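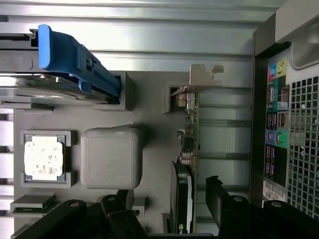 Student robotics team moves to full PC assembly task

A student team at Lolamholm Technical College has started work on the second stage of its computer assembly project, in which a single robot arm has to pick up standard desktop components and fit them into an open case. The team will enter the Sarneck Student Automation Challenge with the same task in October.

The project is called Vallus and runs in the college's automation lab. In the first stage, completed last term, the arm was limited to one part type, a memory module, and one destination. The second stage adds the processor and a 3.5-inch hard drive in a caddy. Each part has its own grasp point, approach angle and force limit, and all of them are handled by one two-finger gripper. Tool changes are not allowed under the competition rules.

Parts are presented on 3D-printed fixtures designed by the students. The pocket for the processor is recessed so that the chip can't slide when the fingers close. Memory sits across a pair of raised holders, leaving clearance under the module. According to the team's notes, the current fixture is revision 40, counting small changes to wall thickness and pocket depth.

"Most of the hours have gone into the fixtures and the approach paths," said Adjoa Darko, who leads the team. "Once a part is held the same way every time, the insertion code gets a lot shorter. The memory slot is still the one we lose points on. If the module goes in with a small tilt, one end seats and the other end doesn't, and the force reading looks almost the same as a good insertion."

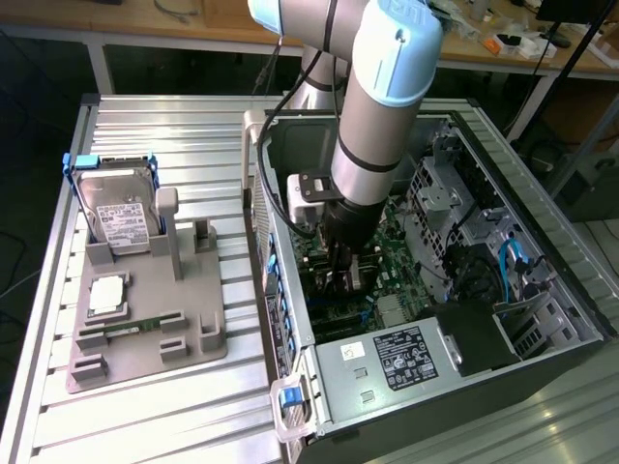 The project's arm at work over an open tower. At left, the printed fixture holding the hard drive, processor and memory module.

The tower is laid on its side with the panel off, which gives the arm a vertical approach to the board. Cases are fixed to a slotted aluminum table, and the table coordinates are measured again at the start of each session. Darko said an offset of 2 millimeters at the table is enough to stop a run.

The students keep a log of every attempt. It held 557 entries at the end of last week, each with the part type, the start and end positions, the peak force and a result code. Runs stopped by an operator are recorded under a separate code and left out of the success rate. The team has not published a rate for the second stage and does not plan to before the competition.

Under the Sarneck rules, entrants get three scored runs. Points are given for each part seated, with a deduction for any contact with a neighboring component above the force limit. A dropped part ends the run. Teams may bring their own fixtures, but the organizers supply the case and the board, and the model is announced on the morning of the event.

For that reason the team has been practicing on more than one setup, including a case fitted with a printed stand-in for the motherboard. The printed version has the same general layout as a real board, with a processor frame, a memory slot and a drive bay, and can be reprinted if a slot cracks under load.

Control software for the project is written by the students on top of an in-house motion library named Wan, which is shared with two other groups in the department. The library was updated this month to allow a slower final approach over the last part of the path.

The automation lab is open to visitors on Saturday from 10 a.m. to 1 p.m. Second-stage runs will be shown on the hour. Students who want to join the team for next term should sign up at the lab desk.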